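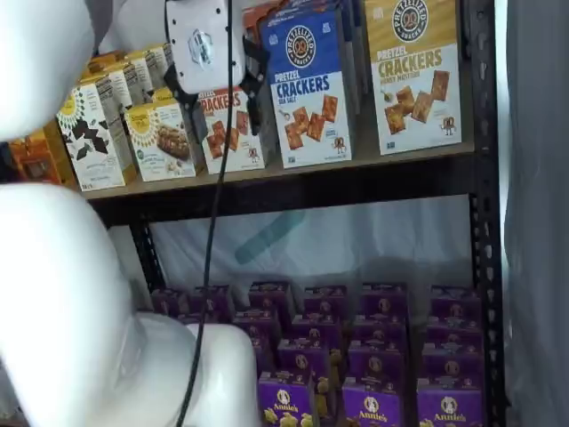
Re: Particleboard on slotted-post shelving, snack boxes

sibelk
Unit is black slotted uprights with a tan particleboard shelf on a metal crossbeam. Load is crackers and bars, boxes upright. Rated 800 lb per shelf. Do I need a center support?

smaluleke
No. Cracker boxes weigh nothing. Check that the beam rivets are fully seated.

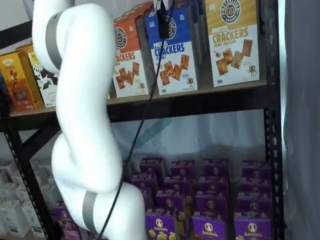 sibelk
Seated on Wednesday with a mallet. Boards are 13 mm.

lizelle_f
Disagree with Sipho. Thin particleboard creeps under constant load. I'd add a center tie.

smaluleke
Under cases of water, yes. Under pretzel crackers, no.

sibelk
Leaving it as is. Will measure sag in October.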